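Notes for the film club talk, 2023-10-02

Okay, start with the hum. Play 30 seconds of the Flindier live score, lights down, and don't say a word until it stops. Then hello, I'm Araba, I play the bass parts, and yes, that was me holding one note that long.

Tell them how we got the job: Trovholm wanted a band for a silent film night in August, we had 14 days, and we'd never played to a picture in our lives. We said yes anyway!

Next bit is about leaving gaps. Our first version ran 60 minutes with hardly a breath in it, and I loved every second (drums everywhere, poor film).
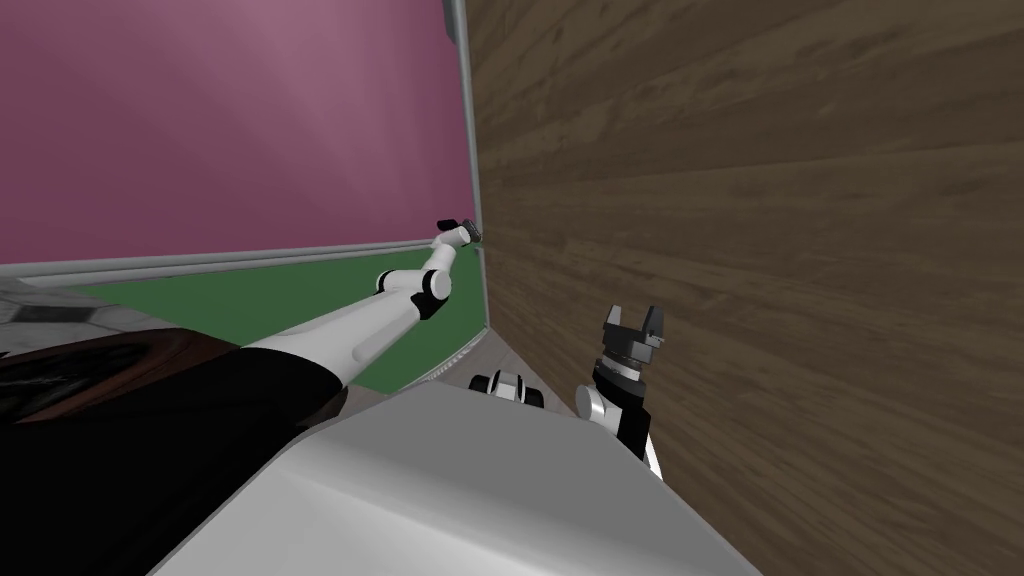

Kwame Arthur wrote to me afterward that the quiet stretch before the storm was the only time he forgot there was a band in the room, and could we please do more of that. Read that out. Pause. Then admit he was right and it stung a little.

Now the three themes. Play each one on the small keyboard, slow, no pedal.

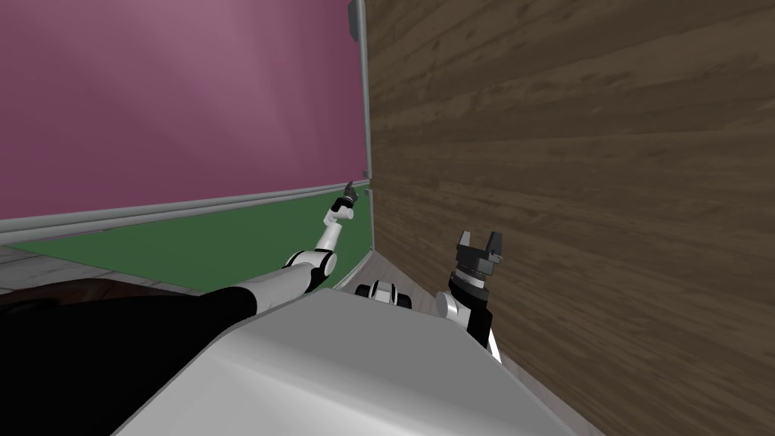

The second theme is the one I want people humming on the way home, so give it time. Nana wrote it as a waltz and we kept slowing it down until it hardly danced at all. If they look lost, talk in colors: the low drone is that dark green lying flat beneath the gray rail, and the guitar is the pink above it, going from rose to mauve without any hard line. Then play it again.

Questions. Someone will ask about pedals, send them to Ayuba. Finish with the storm, loud.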